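Progress report on the girls' and women's rugby league programme, Rurthorpe
Period: the second half of the grant year
Written by: Shafiq Pathirana, programme lead

## Where we are now

When I wrote to you last time we had two age groups and one pitch, and I was worried about the winter. The winter is over and we still have the pitch. We also have a third age group, the under-14s, who began training in February and played their first match four weeks later. They lost it heavily, but all of them came to training on the next Sunday, and I consider this the better result.

In total 122 players are registered at the end of the period. In the application we promised you one hundred. The increase comes mostly from the two primary schools on the Garska side of the town, where our coaches gave taster sessions in the autumn. I did not expect this, because football is very strong there. The teachers asked us to come back and we have agreed on one afternoon per week until the summer holidays.

Not every group is growing. The open-age women's side has 23 players on the list, but for away matches we are often short in the forwards. Three times we travelled with only two substitutes. Several players work shifts at weekends and cannot change them. I do not want to hide this from you, as it is the area where I have made the least progress.

## Matches and results

The open-age side finished fourth in its division. At one moment in March we were second, then we lost three matches in a row, all by less than ten points. The loss at home to Jisent was the most painful. We led at half-time, we defended our own line for almost the whole second half, and they scored by the posts from a kick which bounced badly for our full back. After that match I changed how we train the last twenty minutes of a game. We now do the defensive work at the end of the session, when the legs are tired, and before it was at the beginning.

The under-16s won 8 matches and lost 4. They also reached the semi-final of the county cup, which was played on a very wet evening with a seven o'clock kick-off, and went out by a single try. Two of the players from this group were invited to regional trials. Their parents have asked us for help with the travel costs and I come back to this question under the budget. 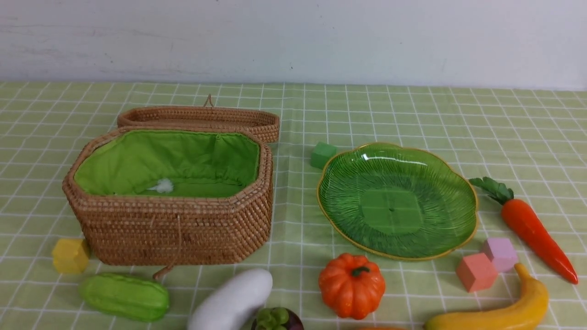 The under-14s play in a festival format without a league table. Each team has two short matches in a morning, and the tackle rules are introduced step by step. I recommend to continue like this for one more year before we enter them in a league.

## Coaching and refereeing

Your grant pays for coach education, and this part is ahead of the plan. Four of our players from the open-age side have finished the first coaching level, and two parents are now in the middle of it. It means that every session for the juniors has two qualified adults on the grass, also when one person is ill.

With referees we are later than planned. The course which we had booked for November was cancelled by the provider and the new one is only in August. Until then we depend on referees from outside, and for two junior fixtures none was available, so the matches were played as friendlies with one of our coaches holding the whistle. The other clubs accepted it, but it is not a good situation for a competition.

## Equipment and the pitch

We bought the tackle shields and the smaller balls for the under-14s from the first payment. The post protectors are also new. The old ones had been repaired with tape so many times that the league inspector gave us a written warning, and this is now closed.

The drainage at the river end remains a problem. We lost about five training evenings to standing water, mostly in January. For those weeks we rented the sports hall of the Valcárcel centre, where we can do handling and footwork, but of course no contact. The hall was not in the original budget. I paid for it with the money that was left when the referee course was cancelled, as your office allowed by e-mail. 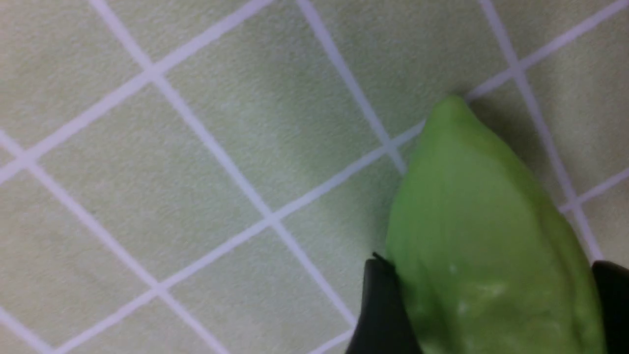

Nadira wrote after reading the draft of this report that the hall should stay in the plan for next winter even if the drainage is repaired, as the youngest girls came more regularly when they knew the session would not be called off at five o'clock. She also asked me to say clearly that the changing rooms there are better than ours, with doors which lock, and that for some families this decides the matter.

I agree with her on both points. I have therefore put the hall as a separate line in the forecast, for the months from November to February.

## Budget

Spending is within the total. There are three changes inside it:

- Hall rental is new, and is covered by the cancelled course as described.
- Minibus hire is higher than planned, because the open-age side had two long away journeys moved to dates when the cheaper vehicle was already booked.
- Kit is lower, as a local printer gave us a reduction on the second order.

For the two players at regional trials I would like to use a small part of the kit saving for train tickets. Please tell me if this is possible under the conditions, or if I should look for another source.

## Next period

Pre-season for the open-age side begins in the first week after the school holidays. Before that I will visit the two Garska schools again and meet the head coach of the boys' section to divide the pitch times, which was done too late last year and caused some bad feeling. The referee course has five places reserved in our name and four are filled.

I will send the signed accounts separately, together with the attendance sheets for each group.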